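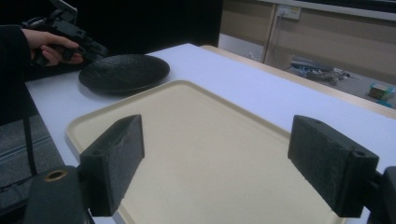

Cerna es un taller de repostería pequeño y buscamos dos personas para el obrador y una para la atención a los clientes. Trabajamos por encargo para cafeterías y oficinas, y también vendemos en la puerta tres mañanas a la semana. Muchos de nuestros dulces salen del obrador en bandejas como la beige de borde redondeado, con alguna marca ya de uso, y una parte importante del puesto consiste en llenarlas con orden, anotar a qué pedido corresponde cada una y recibirlas de vuelta cuando el cliente las devuelve. Quien tiene paciencia con estas cosas sencillas estará a gusto con nosotros.

El taller fue fundado por Shakuntala Kanaujia, que todavía prepara ella misma los almíbares y decide las recetas de cada temporada. Hacemos dulces de leche y de garbanzo al estilo del norte de la India, bizcochos especiados, galletas de cardamomo y, desde el año pasado, una línea sin huevo que llamamos Rawat. No es necesario conocer esta cocina antes de empezar. Es necesario, en cambio, querer aprenderla bien y no cambiar las cantidades por cuenta propia.

Puestos de obrador (dos plazas)

La jornada es de 34 horas semanales, de martes a sábado, con entrada a las seis. Las tareas son pesar ingredientes, amasar, vigilar las cocciones, cortar y empaquetar, y dejar limpio el lugar de trabajo al final del turno. Pedimos un año de experiencia en panadería, pastelería o cocina colectiva, y el certificado de manipulador de alimentos — si ha caducado, se puede renovar durante el primer mes y lo pagamos nosotros. Los sacos de harina pesan, y conviene saberlo antes de presentarse. 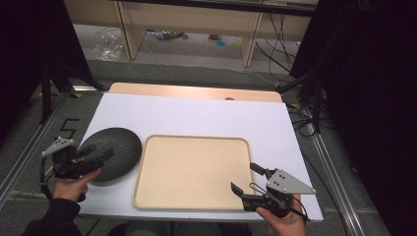
Los turnos se publican con tres semanas de antelación. Los cambios entre compañeros están permitidos siempre que se comuniquen a Ankit Nigam, encargado del obrador, el día anterior y por escrito.

Puesto de atención a los clientes (una plaza)

Son 9 horas semanales repartidas en las tres mañanas de venta. Esta persona atiende la puerta, responde a los correos, prepara los albaranes y llama a las cafeterías para confirmar los pedidos. Se valora hablar inglés o hindi, pero lo principal es un español claro y amable. Puede ser un trabajo adecuado para estudiantes.

Qué ofrecemos

Contrato de seis meses, con posibilidad de pasar a indefinido. El salario es el del convenio, con un complemento por la entrada temprana en los puestos de obrador. El almuerzo se hace en común y está incluido. En agosto cerramos dos semanas completas.

Cómo presentarse

Se ruega enviar el currículum y una carta breve, de una página como máximo, por medio del formulario de nuestra página, indicando en el asunto el puesto que interesa. En la carta nos gustaría leer qué dulce ha preparado usted muchas veces y qué ha corregido en él con el tiempo. No hace falta fotografía. Las personas elegidas para el obrador harán una prueba de una mañana, que será pagada.

Contestaremos a todas las candidaturas, también a las que no podamos aceptar. La incorporación está prevista para mayo.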